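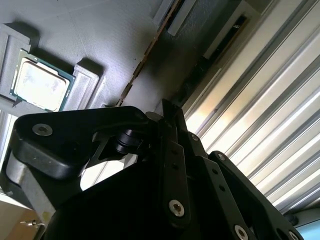

Jistura community chat: notice of changes to group rooms. The following posts set out what room owners and members need to know. Please read to the end before contacting support. (1/13)

The new room service opens on Sat 16 January. All public and private rooms created under the old service will be moved to it automatically. Owners do not need to export or recreate anything. (2/13)

Room names, topics, member lists and moderator roles will carry over. Custom backgrounds will carry over if they were uploaded to Jistura directly. Backgrounds linked from another website will be replaced by the default color until the owner uploads a copy. (3/13)

Message history is treated differently. Each room will keep its most recent 300 messages. Older messages remain available to the room owner as a text download from the Archive page until the end of April. After that date they will be deleted. (4/13)

Rooms embedded in an outside website or forum will need a new embed code. The old code will display a notice with a link to the room, and members can still join through that link. The new code is found under Room Settings, then Share. (5/13)

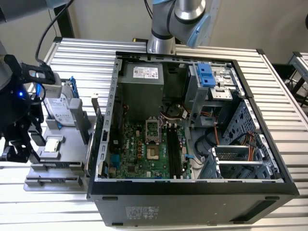

Open desktop computer tower on a workbench.

Embed codes have been tested with the Dirkley and Yook forum packages. Owners using Dirkley should paste the code into the sidebar block, as the footer block removes part of it on saving. Yook accepts the code in any block. (6/13)

The Trenov site builder does not currently accept the new code. We have reported this to its support desk. Until it is resolved, owners of Trenov sites are advised to place a plain link to their room on the page. (7/13)

Limits per account: a free account may own up to 5 rooms. A supporter account may own up to 20. Accounts already above these limits will keep every room they have, but will not be able to open another until they are within the limit. (8/13)

Moderators will be able to mute a member for a set period, remove a single message, and close a room to new members. The former "kick" command has been withdrawn. A removed member will now receive a short written notice stating which room rule applied. (9/13)

Every public room must display its own rules. Owners who have not written any will be given the standard Jistura rules, which may be edited at any time. Private rooms are not required to display rules, though the general terms of service apply to them as well. (10/13)
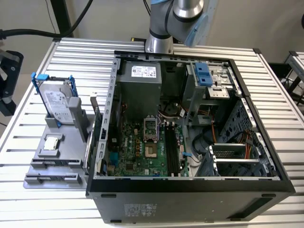 Guest access will be off by default. Owners who wish to allow guests may turn it on under Room Settings, then Entry. Guests will be able to read and post but cannot send private messages or share files. Guest names will appear in gray. (11/13)

The word filter has been extended and now covers 63 languages. Owners may add words to the filter for their own room. Words on the general list cannot be removed by owners. Requests for a correction should be sent through the Feedback form, with the room name and the word concerned. (12/13)

Members who cannot find a room after the move should first sign out and sign in again. If the room is still missing, please write to support from the email address on the account and include the full room name. Replies to this thread are not monitored. (13/13)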